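Section 2. Planning and Budgeting for Your Hand-Held Grippers

1. Order grippers in pairs, friends! Two people can share one table, as the Skidside crew does when they practice with balls and a clear bin. Allow $400 a pair.
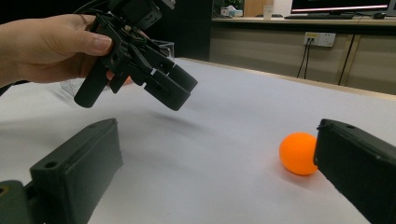 Iresha Mridha writes that she'd put spare finger pads on the first order too, as Rolta charged her $12 shipping on a second one.

2. Set aside $176 for a plain white table (ours in Lomville came to almost $180 with delivery, so do ask first).

Note: Leave room for a bin and both pairs of hands.

Caution: Keep cables clear of the jaws. 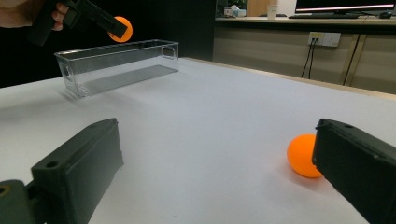 Fig. 2-2. Orange ball held over the clear bin.

3. Send your list to Priit Ozoliņš before July, and he'll gladly look it over with you.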